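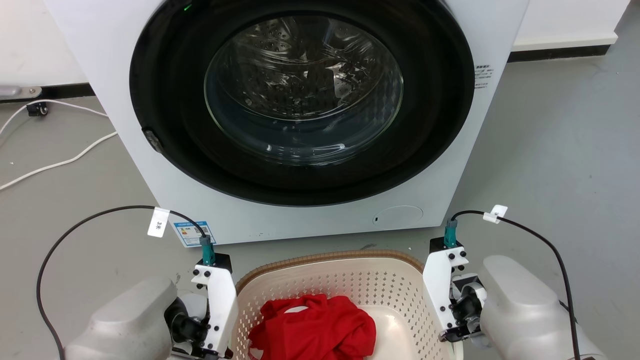 Nellach wool wash: how it fared with my jumpers

I've been knitting for 21 years and I have ruined more woollens in the wash than I'd care to admit, so when the yarn shop started stocking Nellach I bought the small bottle and a ball of Gundham four-ply to try it on. (Any excuse for the four-ply!)

It's a no-rinse wash, quite thick, and it smells faintly of lavender — much gentler than the Priverer one I used before, which made the whole airing cupboard reek. The instructions ask for a 15 minute soak in cool water, and I did my first two jumpers that way in the bathroom sink. Both came up lovely and soft, and the old grey cardigan lost that slightly greasy feel at the cuffs.

After that I got brave and put a Ccori alpaca shawl through the machine on the wool cycle, in a net bag, with half a capful. No felting at all, though the fringe wanted a good comb afterwards. Do dry everything flat on a towel, and give thick cables a full day or longer.

My one grumble is the cap, which dribbles down the side every single time, so the bottle now lives on a saucer. You should get around 60 washes from the large size if you're careful with it, and I've already got one on order. I'd give it 4 stars out of five, and I'd happily find it another half if they'd sort out that cap.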